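Still Waiting For One That Does The Socks

Opinion, June 10, 2024

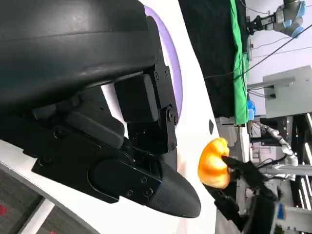

Irby wrote in after my last column to say that I was being a misery about all this, that the hands are the hard bit and the hands are nearly there, and that anyone who'd watched the field for ten years would be cheering and not moaning about laundry. Fine. Fair enough, even. I have watched for ten years, as it happens, and I did a bit of cheering at the start.

But nearly there for what? That's my whole question and I keep not getting an answer.

Picking up. Yes. Holding a small squashy orange thing without dropping it or bursting it. Yes, and don't let anybody tell you that's nothing, because it was impossible when I started writing about this stuff. Passing something from one hand to another. Getting there, depending who you ask and on what day. All good. Now go and look at your kitchen at half past seven in the evening and tell me which of those is the chore.

None of them. The chore is the lot. Plates with something stuck on. The lid that goes with a tub that isn't in the cupboard where tubs live. Deciding whether the half onion gets wrapped or binned. A child's drawing on the table that has gravy on it and is it precious or not. I can pick up a half onion. Picking up was never what wore me out.

People in the trade get cross at this point and say, well, factories then. Leave the kitchen, do the shop floor, same every time, nice flat light. And I went and had a look, last November, at the packing hall in Eselside, where they've been trying a pair of arms on the returns bench. Returns is the sorting-out of things people have sent back. Open bag, look at item, is it the right item, is it worn, fold it, rebag it, label, shelf.

The arms were very good at label. They were good at shelf. Open bag they could do if the bag was the usual bag. If somebody had used half a roll of parcel tape and a carrier bag, which somebody always has, a light came on and a woman walked over and did it. She did 29 of those while I ate a sandwich (I was told the number after, it comes up on a screen). She was not impressed and she wasn't frightened for her job either. Mostly she wanted a chair with a back.

Over the whole shift the bench put through 524 items. The two benches beside it with just people on, both more. To be fair to the machine, it doesn't go home, and if you leave it on all night the sums come out different. I do see that. A slow thing that never stops is worth having, my slow cooker is a slow thing that never stops. But it needed the woman. At three in the morning you need a woman at three in the morning, and she'll want paying for it.

So that's the shop floor. Half a yes.

Home is where I get grumpy. The Brandura people have been promising a house machine since before I moved flat, and each new film has it doing one more thing. Wipes a worktop. Puts a cup on a shelf. It is always one cup and it's always a very clean worktop, which makes me want to ask who cleaned it. I'd pay money to see it in my hall with the pushchair in the way and the post on the floor and the cat being sick. Not because I want it to fail! I want it to work more than the people who make it do, I reckon. I've got a bad shoulder and two floors and no lift.

Soft things are the trouble. Anything that flops. A box is a box however you grab it, but a fitted sheet is a diferent shape each time you look at it and I can't fold one either, so who's going to teach it. Wet flannels. Odd socks, especially, since a sock inside out looks like some other sock. You need to feel through the cloth, and know what a sock is for, and not mind much. The feeling bit is coming on, I'll give Irby that. More fingers, better fingers, fingers that can tell when they're pressing too hard.

Knowing what it's for, though. That's the part where the talk goes vague.

There's an argument from the Hajdu report, which did the rounds in the spring, that it's only a matter of more practice. Show the machine enough goes at a thing and it'll get it. They logged 1,807 tries at loading a dishwasher and the line on the graph went up and up. Lovely line. I'm not clever enough to say it's wrong. What I noticed was that it was the same dishwasher all the way through, and the same plates. Mine has a bottom rack with a missing wheel. You have to lift it a bit and sort of swear.

Maybe that's just another thing to learn. Lift a bit and swear. Maybe in a few years I'll be writing the opposite of this with my feet up, and Irby can send me the rudest letter going and I'll print it whole.

For now, my view, for what it's worth. Buy one for the warehouse if your warehouse is tidy and you've got nights to fill. Don't buy one for your mum. Don't let the council put them in the care homes on the strength of a film with a cup in it, which is being talked about round here, quite seriously, by grown adults with a budget. Spend that on wages and see me again when it can change a duvet cover on a bed with a person's stuff all over it.

Irby also asked what I'd accept as proof. I've thought about it. One basket, mine, off the line, not sorted first. No one in the room to help. Back in the right drawers by teatime, and I'm not fussy about the folding.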